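Forums > Kitchen > Grains and Cereals > Overnight soak ratios
Last updated April 21, 2024

trukdale_k
I'm trying to settle on a fixed ratio by weight for cold-soaked oats. Volume is useless to me, as my scoop varies with how the bag has settled. Currently 200 g rolled oats to 400 g water, fridge, lid on. The result is firm at the top and paste at the bottom.

merike_u
Your ratio is fine. The gradient comes from not stirring after the first hydration. Stir at 15 minutes, then leave it alone for at least 6 hours.

grunent
Disagree. A second stir releases more starch and you get paste all the way through. Use thicker oats and stir once at the start.

merike_u
Thicker oats change the whole problem. He asked about rolled. Stirring at 15 minutes breaks up the dry layer before it compacts. Starch release from one slow turn with a spoon is minor.

grunent
Minor in a wide container. In a tall narrow one you have to work the spoon to reach the bottom, and that does shear the flakes.

trukdale_k
Container is a tall jar. I can switch to a wide bowl.

drarine
Do that first and change nothing else. Also add the salt before the water. I weigh mine dry, salt included, then pour.

merike_u
Agreed on changing one thing at a time. My setup:

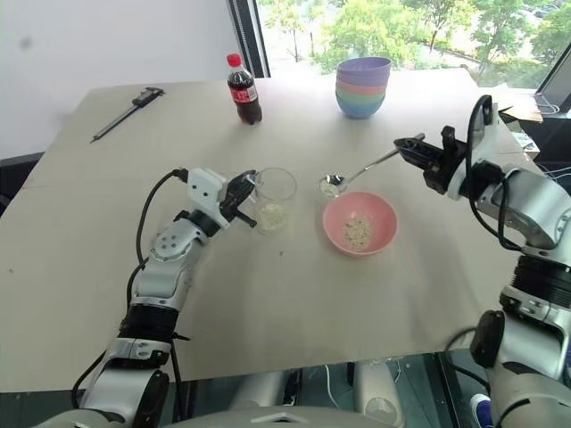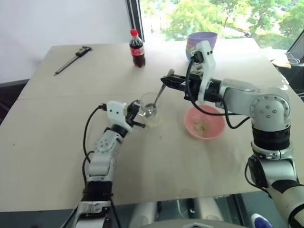 If the wide bowl fixes the dry layer, you can skip the second stir and grunent gets his way. If it doesn't, try the 15 minute stir with the same weights. Keep the fridge shelf the same too. The back of mine runs colder and the oats there come out noticeably firmer.

grunent
I'd still drop the water a little for a wide bowl.

trukdale_k
Leaving the water at 400 for the first batch. Will post both results.

Related threads
Steel-cut oats, cold method
Salt before or after soaking
Kitchen scales that drift
Barley in a rice cooker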